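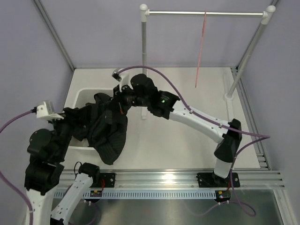
**Status:** open, waiting for customer
**Product:** Trolo stock sync, connected to a Cudport web shop
**Priority:** normal
**Opened:** 2020-12-31

### First report

Hello,

We sell second-hand clothes through our web shop and also from a small shop, and we use Trolo to keep the stock the same in both. Since we imported our winter list, some garments that we sold in the shop are still shown as available on the web. Two customers have already paid for a coat which we do not have any more. I refunded both of them and wrote to say sorry.

What I see:

- In Trolo the coat has stock 0.
- In the Cudport admin page the same coat has stock 1.
- The sync page says "Last sync: successful" with a green mark.

I pressed "Sync now" several times. The green mark comes back each time and the number does not change. I also logged out and in again, and tried with another browser.

Most of our items are single pieces, so a wrong number by one is the whole stock for us. Please tell me what I should check.

### Reply from support

Thank you for the clear report. Please send us the following:

1. The item code of the coat, exactly as it is written in Trolo.
2. The item code of the same coat in Cudport.
3. The import file you used for the winter list.
4. The sync log (Settings > Connections > Cudport > Download log).

Please do not delete and create the item again for now. If you do, the old log lines will no longer be connected to it and the search becomes harder.

### Answer

I attach the import file and the log. The code in Trolo is `COAT-BLK-0417`. In Cudport it looks the same to me, `COAT-BLK-0417`. I compared them letter by letter.

The import file has 1,000 lines. I made it in a spreadsheet from the list of our supplier Negussie, and I saved it as CSV. The August list was made in the same way and we never had a problem with it.

One thing I noticed while I was preparing the log: not all the items are wrong. The shirts and the children's clothes seem to be fine. I find the error with coats, cardigans and some of the scarves.

### Reply from support

We looked at the file. In 129 lines there is a space after the item code, before the comma. You cannot see it in the spreadsheet, but it is there if you open the file in a plain text editor:

```
COAT-BLK-0416,Wool coat black,1
COAT-BLK-0417 ,Wool coat black long,1
SHIRT-WHT-0032,Shirt white cotton,1
```

Trolo removes the space when it reads the file. Cudport keeps it. When Trolo later sends "stock 0" for `COAT-BLK-0417`, Cudport does not find this code and ignores the message, but it does not return an error. For this reason you see the green mark.

To repair it, please follow these steps in order:

1. Pause the sync (Settings > Connections > Cudport > Pause).
2. In Cudport, export all products.
3. In the exported file, put `=TRIM(A2)` in an empty column, where column A has the item code, and copy the formula down.
4. Copy the result and paste it over column A as values only.
5. Import the file into Cudport with the option "Match by product ID". Do not use "Match by item code", or you will get every wrong item twice.
6. Start the sync again and choose "Send full stock".

### Answer

Thank you, this explains why the shirts were fine. They are on another sheet of the supplier list.

I have done steps 1 to 4. Before step 5 I have a question. In my export there is a column "ID" and a column "Parent ID". For the scarves the first one is empty and only the second one is filled. Is it safe to import them like this?

I also asked a friend who has a shop with the Jilel system and he told me to write all the codes by hand. I would prefer not to do this – it is many lines and I would surely make new mistakes.

### Reply from support

Good that you asked before the import. The scarves were created as variants (colour), and the export from the product list does not include the variant IDs. Please make a second export from Products > Variants, clean the codes in the same way, and import this file separately. In the first file, remove the scarf lines completely.

There is no need to type anything by hand.

### Answer

I imported the first file. The coat `COAT-BLK-0417` now has stock 0 in Cudport and it is not offered in the web shop any more. I checked some cardigans also and they are correct.

The variants file gives me a message: "Column 'variant_sku' missing". In my file the column is called "Variant code". I did not change this name, it came so from the export. I have stopped here, and the scarves are hidden from the web shop for the moment.

### Reply from support

Please rename the column to `variant_sku`, with small letters and the underscore, and import again. The export uses the display name if your admin language is set to anything other than the default. Leave the scarves hidden until the full stock has been sent, and then send us the new log.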